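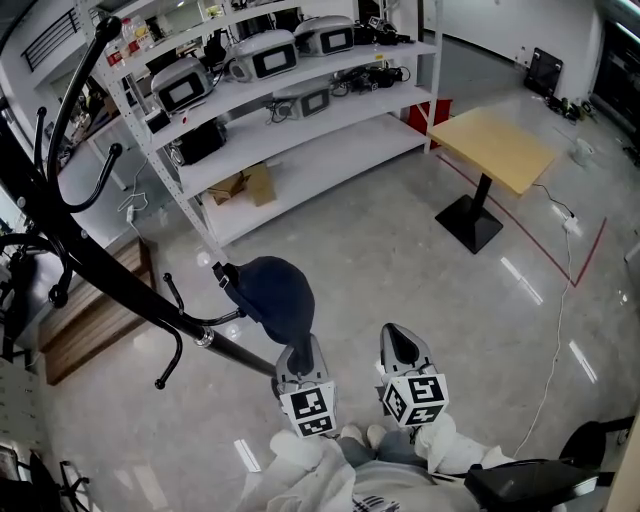 Do the fin fingers stay on the handheld grippers for the next round?
They stay on for soft items (caps, gloves, bags), and the flat pads come back for anything with a hard edge, pending the retest in item 4.

Gripper comparison – working meeting, Joravier bench group
Held in the back lab, November. Started 2:15 pm, late, previous meeting overran.

1. Last minutes
Accepted. One correction: the Plistavano controller was on firmware from the spring, not the new one, when the latency numbers were taken. Numbers to be marked as old.

2. Finger comparison, fin vs flat pad
Coat rack task first. Fin fingers did better on the cap, most of us agreed. They wrap the brim or the crown without having to line up square. Flat pads kept shoving the cap off sideways before closing on it.
Complaint about the fins – when the cap is over a curved hook the tip goes in behind the fabric and catches the hook too. Operator feels it in the handle, the arm won't. Needs to be in the task notes so whoever reviews the episodes knows what to look for.
Strap is a problem for both types. Gets between the jaws, closes on strap, comes off crooked. Agreed to count a strap grab as a success only if the cap clears the hook and gets to the table.
Rack tips easily. Question raised whether to weight the base. Against: a weighted rack isn't what the customer has. For: we lose half an afternoon standing it back up. No decision, ask Awasthi what their racks weigh.

3. Episode count
1061 episodes in the set before cleanup. 89 thrown out, mostly tracking loss on the jaw markers. Target was 1000 clean so we are short. Twelve of the thrown out ones might be saved if the gap between jaws can be worked out from one marker, somebody to try it on one before promising anything.
Discussion of whether to stop at what we have. Awasthi wording says 1000 "usable", not clean. Felt to be asking for trouble. Will record more.

4. Marker cubes
Cube markers are easier to pick up than the old flat tags when the wrist turns. General agreement. Downsides: they knock on table edges, and the corners are getting scuffed on the set that's been used most. Reprint needed. Matte stock this time, the glossy ones wash out under the ceiling lights.
Retest flat pads with the cubes fitted. The earlier flat pad runs all used the old tags so the comparision isn't fair as it stands. Same rack, same cap, same operators if possible.

5. Camera
Head view vs wrist view. Head view good for the reach, poor once the operator leans in and the hand covers the hook. Wrist view the other way round. Running both means the clocks have to agree and they drifted again last week – by enough to see the jaws close in one view before the other.
Proposal to sync off the controller instead of the recording machine. Tried once, worked for the morning, then nobody restarted the logger after lunch so there's no afternoon to compare. Try again properly.
Wide lens kept for now. Narrower one loses the top hooks unless you tilt your head back, and people get sore.

6. Arm side
Replay on the Trekthorpe arm went ok on table pickups, badly on the rack. Arm comes in too flat and the elbow wants to go where the pole is. Planner limits to be loosened on the elbow, speed held down while we check.
Grip force on replay is a guess at the moment. The handheld doesn't record force, only opening. Options are a cheap sensor in the handle, or a fixed force per item. Fixed force first, less work.

7. Suits and handles
Suit sleeves catch on the handle trigger on the right hand. Tape the cuff. Smaller size requested by two operators, order with the next lot.
Left handle is stiffer than the right. Swap springs and see if it follows the spring or the handle.

8. Actions
Flat pad retest with cubes – before next meeting
Reprint markers, matte
Write strap rule and hook catch into task notes
Ask Awasthi re rack weight and "usable"
Controller sync trial, full day, LOGGER ON
Elbow limits, Trekthorpe arm
Springs

9. AOB
Plistavano loan unit goes back end of the month. If anyone still wants time on it say so now. Box for it is missing a foam insert.

Closed 3:40 pm. Next one same time, room to be confirmd.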